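Shared laundry room opens in Skustville after long wait

2021-01-02

The families of the Solheim building in Skustville have a laundry room again. The old one was closed in spring, when a pipe broke under the floor, and many people had to carry their clothes to the laundromat in Plorkham, which is 6 miles away. For those without a car it was half a day of work each week.

The new room is on the ground floor, in the place where the tenants kept their bicycles before. The building association paid 800 dollars for the plumbing and the tiles. The machines came from a hotel in Clultasberg that was changing its equipment, and the association had to pay only for the transport.

"We asked for help in December and the answers came very fast," said Mairéad Tully, who is responsible for the room. "People gave shelves, a chair, basins, soap. One neighbor left a full bag of clothespins at my door and did not write a name."

Not everything is ready yet. The work on the drain connections is still going on, and the tenants are asked to be patient with the hoses on the floor. Small children should not play in the room during this time - the tiles can be slippery when somebody empties a basin.
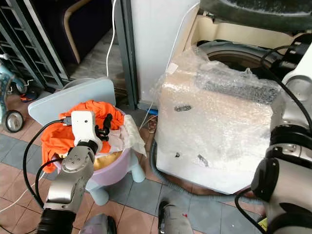
Orange clothes in a purple basin, next to a front-loading washing machine in bubble wrap.

For delicate things and for clothes that lose color, Ms. Tully recommends washing by hand in a basin first. She has seen too many white shirts become pink, she said, and she does not want to be the person who hears the complaints. Basins may be borrowed, but they must be rinsed and put back on the same day.

Tenants can use the room from early morning until 9 in the evening. One wash costs 2 dollars, and the money goes to repairs and to the water bill. A paper for reservations hangs on the door, and each household can write its name for one morning or one evening in the week. If you do not come in the first half hour, the next person on the list can take your place.

The association is also looking for a dryer in good condition. It can pay up to 50 dollars and can pick it up in Skustville or in Plorkham. Drying racks are welcome too, but only the folding kind - there is not much space left along the wall. Offers can be left in the association's mailbox, at the main entrance of the building.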